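Ticket: Wrist view drifts from demonstration during berry pickup, hand-guided and remote sessions
Opened by: Setsuko Hattori
Assigned to: Itsuki Tsuchiya
Site: Plukcombe, bench cell
Software: Plunent teach module
Status: Closed
Opened: Aug 19, 2025

Original report (Hattori)

We are teaching the arm to pick blueberries off a white cloth and drop them in a red silicone cup. Demonstrations are recorded two ways: by hand, with the arm in free-drive and the operator holding the wrist, and by remote control with the Takagi handset. Both go into the same task folder.

Hand-guided demos replay fine. Remote demos do not. On replay the fingers close early, above the berry, and come up empty. It happens on most remote demos and on none of the hand-guided ones. The arm goes to the right place over the cloth. The timing of the close is what is wrong.

Things I already tried:
Restarted the controller.
Re-paired the handset.
Swapped the handset battery.
Deleted the task folder and started a new one.
Recorded with a foam block in place of a berry. The block gets picked up, but it is tall enough that an early close would still catch it, so I don't think that says much.

No error codes. The session log says OK for every demo.

Reply 1 (Tsuchiya)

Thanks for the detail. Please send one hand-guided demo and one remote demo of the same pick, as close to each other as you can make them. Also tell me whether the gripper is on the tool port or on the cabinet port, and whether anyone changed the sync setting in the teach module.

Please don't delete any more task folders. If the setting was wrong in the old one I would like to see it.

Reply 2 (Hattori)

Both demos uploaded. Gripper is on the cabinet port. It was moved there when the tool port connector got loose. I did not touch the sync setting and I don't know where it is.

The old folder is gone, sorry. The overnight backup might have it. I have asked.

One more thing I noticed while recording. In remote demos I squeeze the trigger on the handset and the fingers move a little after I squeeze. I have gotten used to this and I squeeze early to make up for it.

Reply 3 (Tsuchiya)

The last part of your message is probably the whole ticket, but let me go through it in order.

In a hand-guided demo you open and close the fingers with the button on the wrist. The module records the finger position as measured at the gripper. In a remote demo the module can record either the measured position or the command from the handset. Yours is recording the command.

So on replay it plays back the moment you squeezed, which is ahead of the moment the fingers moved. You were squeezing early on purpose while the arm was still coming down. On replay the command goes straight to the gripper without the handset delay in between, and the fingers close while the arm is still above the berry.

I lined up your two files. In the remote demo the close command is 600 ms ahead of the lowest point of the wrist. In the hand-guided one the close starts after the wrist has stopped.

To change it:
Open the task, go to Sources, then Gripper.
Set the recording source to Measured.
Save, close the task, and open it again. The setting is not picked up until the task is reopened.
Record one remote demo and replay it at slow speed.

Demos that are already recorded stay as they are. The measured position was not saved with them, so they can't be converted.

Reply 4 (Hattori)

Source was set to Command, as you said. Changed it, reopened the task, recorded a new remote pick. It replays correctly at slow speed.

At full speed it is better than before but still misses sometimes. When it misses now, the fingers touch the berry and it rolls out from between them. The close is no longer too early. It looks like the berry is being pushed.

How much of the old remote data do I need to throw out? There is a lot of it and Troltby is expecting the set in September.

Reply 5 (Tsuchiya)

All of the remote demos recorded under Command should come out of the training set. Don't mix them with the new ones. The arm would be learning two different times to close for the same wrist position. Keep the files in a separate folder if you want them for the wrist paths. The hand-guided demos can stay.

On the rolling: please check these and report back on each one.

Cloth tension. If the cloth sags, a berry sits in a dip and the fingers meet it off center. If there is a fold, the berry rests against it and rolls away from it.
Height of the fingertips at close. For a round berry they should close at the middle of it or slightly below. Closing on the upper half pushes it out.
Finger speed. Remote demos use the speed from the handset profile, and hand-guided demos use the speed from the task. They may not match.
Whether the misses are spread over the whole cloth or bunched in one part of it.

Also send me a photo of the layout as you start a run. I would like to know what the arm is working with besides berries.

Reply 6 (Hattori)

Results in the same order.

Cloth tension: looser than it should be toward one edge. I pulled it tight again and refastened the strap.

Fingertip height: 4 mm above the middle of the berry in the remote demos. In the hand-guided ones it is at the middle. When I guide by hand I can see the tips from the side. On the handset I am looking at the wrist view from above and I stop too high.

Finger speed: they did not match. The handset profile is faster.

Where it misses: mostly next to the seam and near the crease by the cup. Berries out on the flat part get picked nearly every time.

Layout photo attached. 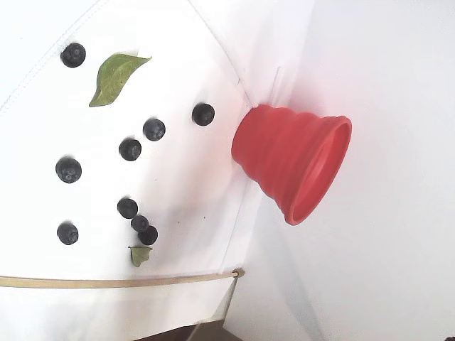
For the remote demos I can add a second view from the side if the module takes two. I had assumed it only took one.

I should also mention that I vary the starting positions between demos. I don't place berries on a grid. I was told at the start that a regular layout teaches the arm the layout, so I scatter them by hand. The leaves are left in on purpose. The arm should leave them where they are.

Reply 7 (Tsuchiya)

The module takes 2 views. Add the side camera under Sources, Views, and tick "operator only" if you don't want it recorded. I would tick it. The final setup at Troltby has just the wrist view, and the trained arm should not depend on a camera it won't have.

Scattering them is right. Keep doing that. Keep the leaves in too, and include some demos where a berry lies close to a leaf, like the small one near the group of three in your photo. If every leaf in the data is well clear of the fruit, the arm may go for a leaf the first time one is close by.

For berries that nearly touch each other, pick one order and stick to it. Either always take the outer one first or always take the one nearest the cup. If the operators each do it their own way the arm will hesitate between two berries and close on the gap. Write the rule down where everyone who uses the handset can read it.

Copy the finger speed from the task into the handset profile. Profile, Gripper, Use task value. That keeps them the same if you change it later.

On the cup: is it held down with anything? It is on its side, and if it gets nudged between demos, the drop point moves with it. That is fine if the arm can see the cup at the moment of the drop. It is a problem if the drop point was taught as a fixed position.

Reply 8 (Hattori)

Drop point is not fixed, it is part of each demo. Good to know about nudging. I will move the cup between demos deliberately so that it is in the data.

Order rule: nearest the cup first. Posted next to the handset.

Speed copied over. Side view added as operator only. With it I can stop at the right height without thinking about it much. I also stopped squeezing early, which took longer to unlearn than I expected. For the first few demos after the change I still did it and had to throw those out.

Recorded a new remote set with the cloth tight and the source on Measured. Full speed replay now picks the berries by the seam as well. It still missed one in the crease, and that one had rolled before the fingers got to it.

The backup of the old folder came through. The source was set to Command in that one too.

Reply 9 (Tsuchiya)

Then it was probably like that from the day the gripper was moved to the cabinet port. Changing ports resets the gripper source to Command. It is in the release notes for the module but there is no warning on the screen. I have filed a request for one.

For the crease: leave a few of those in. If a berry rolls during a demo, follow it and pick it up where it stops. Don't restart. Those demos are useful as long as the pick succeeds in the end. If it rolls off the cloth, discard the demo.

Anything else before I close this?

Reply 10 (Hattori)

One question. If we move the gripper back to the tool port after the connector is repaired, does it reset again?

Reply 11 (Tsuchiya)

Yes. Any port change does it. Check Sources, Gripper before the first remote demo afterward, and reopen the task if you had to change it.

Resolution
Cause: gripper recording source set to Command after port change; operator compensating for handset delay.
Contributing: fingertip height in remote demos, finger speed mismatch, loose cloth.
Fix: source set to Measured, speed linked to task value, side view added for operator, affected remote demos removed from training set.
Follow-up: request for on-screen warning, open under a separate ticket.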